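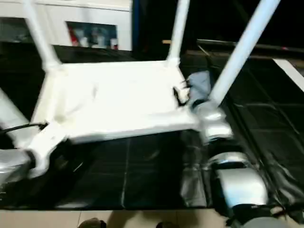

Working on a white stool at the covered table, one gripper at the corner of the seat.

Workshop > Who we are > About Skerau

Search this site Enter keywords Go

About Skerau

Skerau is a shared workshop in Rekthorpe for people who build robots and small automation projects on their own time. We have 468 square feet of tiled floor on the ground level of the old Pasaribu building, and we have been in it for five years. Members pay by the month and get a key code, a shelf, and use of the tools.

The workshop was started by Remigiusz Jabłońska, who had been building a two-armed robot in his garage and ran out of garage. He took the lease, moved the robot in, and put up a notice looking for people to split the rent. Four people answered. Two of them are still members.

What we work on

The main shared project is a two-armed machine we call Stirent. It handles ordinary household things: stools, folding chairs, boxes, coat hangers, bags. Most of our evenings go into getting it to pick up something awkward, turn it over, and put it down where it was supposed to go. Furniture with legs takes up a lot of that time. The arms have to agree on who is holding what, and a leg that sticks out will catch on a cable or the other arm if the path is planned badly.

Stirent has two grippers with metal fingers. The fingers on the first version were printed and kept cracking at the second joint. The control software has been rewritten twice. The current version is written by members, runs on a used desktop computer, and is kept in a repository that any member can read and change. Parts for the current build came to $2,253, not counting the computer and a set of bearings we bought in the wrong size and still have.

Members also bring their own projects. At the moment there is a plant watering system, a camera slider, a sorting machine for screws, and a curtain opener that is close to finished. You do not need to work on Stirent to join.

How the shop runs

The shop is open to members at all hours. Machining and anything loud stops at 9:30 p.m. because there are apartments upstairs. Closed shoes are required on the shop floor.

When an arm is powered, one person keeps a hand near the stop button and does nothing else. Arms are powered down before anyone changes a finger or reroutes a cable. New members do two sessions with an experienced member before they run Stirent themselves.

Every run goes in the log, including the bad ones. Write down the object, the software version, and what went wrong. The stool log has 202 entries and is the one to read first if you want to know how the grip settings got to where they are.

Joining

Come to an open evening first. We hold one each month except November, when we clean out the shop and redo the wiring. Doors open at 6:30 p.m. No experience is needed, but it helps to have something you want to build. If you only want to solder or write code, there is plenty of both.

We do not take repair jobs or build to order. Schools may ask about visits, and we can fit a small group if they write ahead.

Contact: Skerau Workshop, Pasaribu building, rear entrance, Rekthorpe | © Skerau Workshop | Back to top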